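### 4.2 Recording set-up and plate placement

All episodes in this section were recorded in the Brivgate test kitchen during January. The policy receives images from two viewpoints, one near the hand and one from the height of a head. We kept both streams for the whole episode, also while the robot only stands or turns, as earlier work on the Wonton policy had shown that discarding these parts makes the later reach less stable.

The hand view is the more difficult one to learn from. When the arm is lowered, the fingers and the sleeve cover much of the image, and what remains is mostly floor (Figure 3a). We did not mask these regions. The policy should learn by itself which part of the image belongs to the hand and which does not.

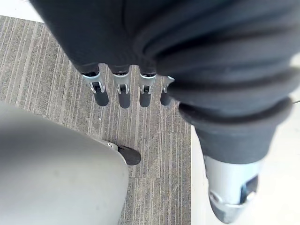

**Figure 3a.** Wrist view with the fingers pointing down over striped carpet tiles. The grey covering fills much of the upper and right side.

In total we used 484 episodes for training and kept 229 for testing. A trial was counted as a success if the plate remained upright in the rack after release. Each trial allowed up to six attempts at placement; after that the operator ended it and the trial was marked as failed.

The main source of error was the angle of the plate, and only seldom its position. If the plate is held at its lower edge, a small rotation of the wrist moves the upper edge a long way, and it can then touch a neighbouring rod. We therefore added a short pause before release – during this pause the policy sees the plate between the rods and may correct the tilt (Figure 3b). The colour of the plate was not given to the policy as a separate input. 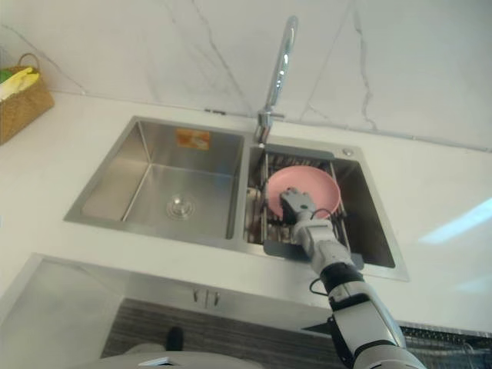
Mechthild Eberhard, in her comments on the draft, objected that a pause of fixed length favours slow policies, and she asked whether the release could be triggered by the measured tilt instead. We agree that this would be a fairer comparison. The tilt estimate was too noisy at the time of recording, so we leave the test to later work and report all results with the fixed pause.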